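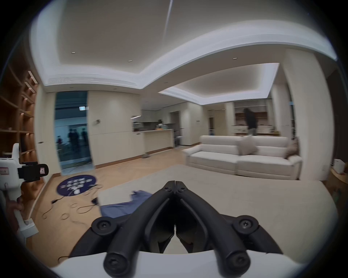
Shelves along the left wall, strip lights under some shelves.

Subject: Re: [shopfit] Under-shelf lighting, battery or wired?
Date: 18 Dec 2023

On the list, a member in Caldeira wrote:
> We have 11 bays of wood shelving and want a light under every
> other shelf. The Granetti battery strips are cheap and stick on in
> a minute. Is there any reason to pay an electrician instead? My
> partner says wired. I say my partner has never seen the bill.

Your partner is right, sorry. Feel free not to forward this.

I went the battery route in April. The box promised 200 hours. I got 60, and that was with me going around at closing time switching each one off like a night nurse. The strips don't die together, either. They go one at a time, at different heights, so the shop spends most of the month looking like a hotel with a few guests still up.

The sticky pads are worse. They hold fine until the first warm week, then let go overnight. I came in to find two strips lying face up in a tray of teacups, still lit.

We now have the low-voltage Prandia kit, one plug per pair of bays. It came to $288 for the lot, plus a Saturday's worth of swearing that I didn't charge for. Things I'd do differently:

Set the strip at the front lip, facing back. I put the first ones at the rear and lit the wall beautifully.

Buy the warm white. The cool white makes oak look like it has the flu.

Drill the cable holes before the shelves are loaded. I know. I knew then, too.

Somebody will bring up the Aditz dimmer. It works, but mine hums at anything under half, and customers keep asking if we have a fridge.

If you really must go battery, do one bay and live with it for a month before ordering the other ten. I still have a drawer of the Granetti ones if you want them for postage. Bring your own tape.

--
shopfit list: to unsubscribe, send a blank message with "leave" in the subject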